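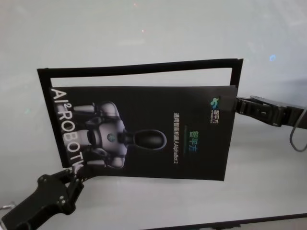

Sigrun Eide would like it on record that a 16 out of 20 only means something if the 11 out of 20 it gets compared with was run on the same day, with the same card, by the same person. Fair. It was, all three. Both blocks went in this afternoon, alternating in pairs, old policy and new policy, and I placed the card every time. She also asked whether I knew which policy was loaded when I placed it. I did, and that needs fixing before we show this to anyone outside the room.

Still - 16! I had hoped for 13 and would have gone home happy.

Task, for whoever opens this page cold: two-arm hold and turn of the thin black card. One gripper on a top corner, the other on the opposite bottom corner, lift, rotate in the plane, hold three seconds without the card bowing or slipping out of either set of jaws. Success is judged from the head camera by two people who write their answers down separately. Sølve Lindholm and Sigrun did the judging and disagreed once. I counted that one as a failure.

What changed since the last entry: only the gate. Training set is the same 42 demonstrations, same seeds, same number of steps, same action chunk length. The old policy gets the head view and both wrist views at full weight all the time. The new one has a small gate in front of the encoders that decides, at each chunk, how much of each view to let through. It sees joint positions and gripper widths and nothing else. No images go into the gate at all, which keeps it tiny and (this is the part I love) makes it easy to plot.

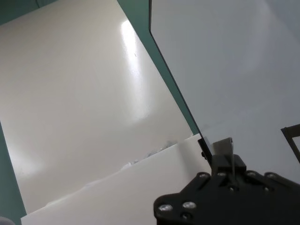

The reason for trying it was the wrist saliency maps from the Hallument tool. With the old policy the wrist encoder kept lighting up on the glare streak on the cream surface. Of course it did, it's the brightest thing there and it moves in a lovely smooth way when the wrist moves. The network had found itself a free pose sensor. The trouble is that the streak also moves when a lamp does, and then the fingers come in at a slightly wrong angle and pinch only the very tip of the corner. We had blamed calibration for that for most of August. Sorry, calibration.

With the gate in, the wrist views get turned down during the approach and come back up once the jaws start closing. The head view does the opposite, though less sharply. I did not tell it to do any of this. The gate loss has one small penalty to stop it from leaving everything open, and the rest came out of the imitation loss alone. I plotted gate values against gripper width for all the new-policy runs and the curves lie almost on top of each other. Printed it and taped it to the door.

The failures are more interesting than the successes, as usual. Old policy, nine failures: five tip pinches, three where the second arm closed early and shoved the card along, one bowed card during the turn. New policy, four failures: one tip pinch, two bowed cards, and the one the judges split on, where the card crept in the jaws during the hold. So tip pinches went from five to one, which is exactly the thing the gate should help with, and bowing went from one to two, which it has no business affecting either way. More runs get as far as the turn now, so more runs get the chance to bow the card. I'd like to see bowing as a share of turns reached before I worry. 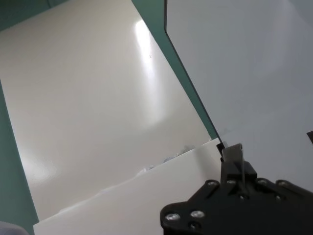 Sølve pointed out that the same effect might come from dropping the wrist views during approach with a hard switch on gripper width. Could well be! That is the obvious baseline and I should have trained it first. Threshold would be a free parameter, but from the curves I can read off a sensible value, and if the hard switch gets to 16 as well we should use it and throw the gate away. It would be one line. I'd be a bit sad and also delighted.

Second baseline: keep all the views at full weight and paint random bright streaks on the wrist images in training. Cheap to do, the augmentation code from the Backlund runs already has a streak generator, somebody just switched it off. (Me.)

Tried one thing late that doesn't count toward the numbers. Moved the lamp to the other side and ran each policy a handful of times without judges. New policy looked calm. Old policy went for the corner from well outside it, twice in a row. I stopped there and moved the lamp back, and marked the logs in Listier as unscored so they don't get swept into the averages like last time.

Bits and pieces. The left arm cleared a force warning by itself after the second block, logged, no idea. The Bovetti finger pads show wear on one side only, the side that takes the card edge. I rotated them after the scored runs, so any future comparison has to repeat the old-policy block too. Head camera exposure was locked for the whole session; wrist exposures were locked as well, but I found one of them locked a notch higher than the other. It was like that for both policies, so the comparison stands, and I've left it alone until the blinding is sorted out.
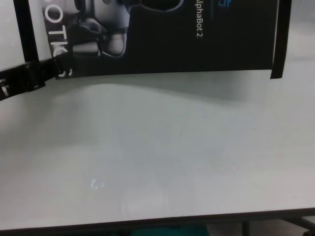
On the blinding: simplest version is that Sigrun shuffles the order in a text file, the launcher reads it, and the policy name is hidden from the terminal. Sølve thinks he can tell them apart by the pause before the jaws close. He may be right, the new one does hesitate a little at the point where the gate swings over. If the placer steps back before the launcher starts, that pause can't influence placement, and the judges can work from clips that start at the lift.

To do, in the order I feel like doing them:

Hard switch baseline, same 42 demonstrations, threshold from the curves.
Streak augmentation on, gate off.
Blinded repeat, 20 runs per policy, all four policies, fresh pads for each block.
Lamp moved as a proper scored condition. Mark the lamp positions on the floor with tape first.
Ask Sigrun for the bowing criterion in writing; right now it lives in her head.
Match the wrist exposures, but only after the repeat is done.

Checkpoints are in the shared folder under gate_small. Ignore gate_large, it overfit and I haven't deleted it yet.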